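Ticket: left gripper drops small cells, right one doesn't
Opened by: Alun Powell
Status: open, waiting on Pleva
Site: Treltthorpe, two-arm table

Hi Asuka, me again, sorry! We're still trying to pick between the Pleva fingers and the Tanabe ones for the battery sorting job, and the left arm is driving me up the wall. Same script on both arms, same speed, same closing force (well, the same number typed into the box anyway). The right one picks all day. The left one closes, lifts a bit and lets go, mostly on the small cells.

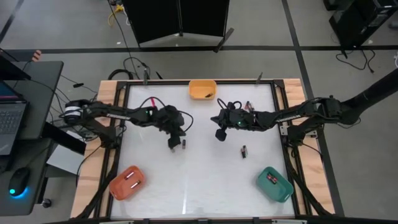 I did wonder about the cabling, so I've re-routed the left wrist lead and run it again with the force up to 200. Bit better, still 8 drops before lunch. Sunita swapped the controllers over and the fault stayed with the left arm, so I think we can stop blaming the controller. No errors in the log either, it reckons it's holding something when it clearly isn't.

I've also been going through the wrist camera views to see how the fingers line up before they close. Banafsheh thinks the notches aren't sitting level on the left set, but I can't tell by eye and I don't want to start shimming things on a guess.

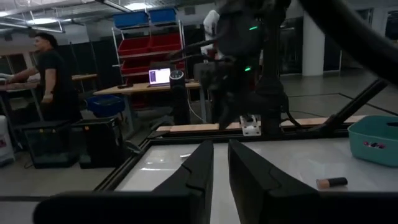

Replies (2)

Asuka Wada, Pleva support
Thanks Alun, good notes. Could you put the left fingers on the right arm and run the same script? If the drops follow the fingers I'll post you a new pair. Please leave the force at 200 for now.

Alun Powell
Will do, Obaidul's got the hex keys so it'll be after 2 when I get to it. Log to follow.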